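Clominetti puts robot laundry purchase on hold until October

March 23, 2020

Clominetti, the linen and garment service, will wait until October to decide whether to buy two-armed robots for its small-load room. The company had planned to order this spring. It says it wants a full set of running costs first.

The machines under consideration come from Ikar, which has been running them on loading work with household-size washers. Clominetti's request covers 2 robots, a stand for each basket, spare grippers and a service contract.

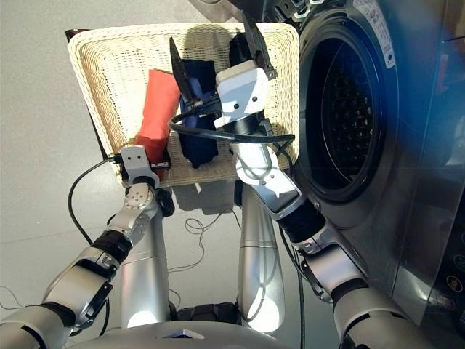

A two-armed robot grips a navy garment in a basket next to a front-loading washer.

Small loads are the part of the business that Clominetti finds hardest to price. Customers send in a few items that have to be kept apart from everyone else's, and each load is handled by a person from basket to drum and back again. The large tunnel washers on the main floor can't take that work.

The planning document sent to department heads lists 34 line items. The robots themselves take up only a few of them. The rest cover wiring, floor space, training hours, insurance, replacement cables and the cost of keeping a second basket size in stock. Several lines still have no price next to them, among them the yearly fee for software updates.

Ikar has offered two ways to pay. Clominetti could buy outright, with parts billed as needed, or lease for 5 years with parts and service visits included. The lease costs more over its full term but keeps the first-year spending under the limit that would require a bank loan.
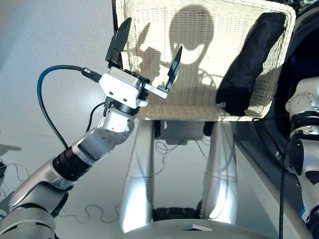
Mendeo, which leases washers and dryers to shops in the area, said buyers tend to look hard at the sticker price and skip over downtime. A company should ask how long it will wait for a new gripper and who pays for the labor in the meantime, it said, and get both answers in the contract before talking about discounts.

Clominetti has added a downtime line to its budget and asked Ikar for a written response time. It has also asked whether grippers can be swapped by its own maintenance staff.

Space is the other open matter. The small-load room at the Mohammed Street plant has washers along one wall and a walkway that has to stay clear for carts.

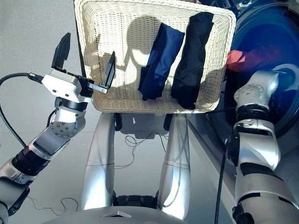
Moving the walkway would mean moving a drain, and that work isn't in the current budget. A second layout leaves the drain alone and gives up one folding table. The plant is pricing both.

Staffing levels in the room would stay the same through the first year under either layout, according to the plan. Workers would sort items and check pockets before a basket goes to a robot.
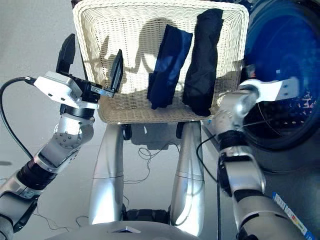

Money set aside for the spring order will stay in the equipment fund. Part of it may go to replacing older dryers, which were already due. Ikar has agreed to hold its quoted prices until the October decision.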